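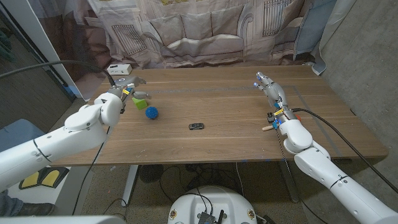

Search this guide Enter keyword Go

Section 4. Finishing the top – oil coat and cure

Last updated: November

Read section 3 first if the legs aren't on yet. Oil goes on after assembly, not before.

You need: Rundholm hard oil (the small can does one Mellor table, top and edges), two lint-free cloths, a gray pad, 240 paper, gloves.

1. Clear the room of anything dusty. Windows open, fan off.

2. Sand the top with the grain. Light passes only. Don't lean on the edges, you'll round them over.

3. Vacuum, then wipe with a barely damp cloth. Let it dry fully.

4. Stir the can. Don't shake. Shaking puts bubbles in and they show up later as pinholes.

5. Pour a small puddle in the middle and spread it with the gray pad. Thin. Thinner than that. Work out to the ends, then do the edges with whatever is left on the pad.

6. Wait 25 minutes.

7. Wipe off everything that hasn't soaked in. Use a clean cloth and turn it often. If it still feels tacky under the cloth, keep wiping.

8. Second coat the next morning, same as steps 4 to 7. Skip the sanding unless the grain has raised, then one quick pass with the pad, dry.

CAUTION: Oily cloths can heat up and catch fire on their own. Lay them flat outdoors to dry or soak them in water in a metal can with a lid. Never ball them up in the trash.

NOTE: Underside gets one coat too. Leaving it bare lets the top cup, esp. in a heated room.

Cure times
Light use, no liquids: 48 hours after the last coat.
Normal use: 4 weeks. Coasters until then please.
No tablecloths or rubber feet during the cure, they leave marks you will have to sand out.

Sticky patches after two days? Too much oil left on. Rub with a little fresh oil on the gray pad, wipe hard, wait another day. Still sticky – write to Milagros Betancur at the Lullgate workshop and give the batch number from the bottom of the can. Batch 348 was slow to dry, we'll relpace it.

Scratches and water rings: see section 5. Extension leaves (Tresgate model only) are coverd in section 6, same oil, seperate cure.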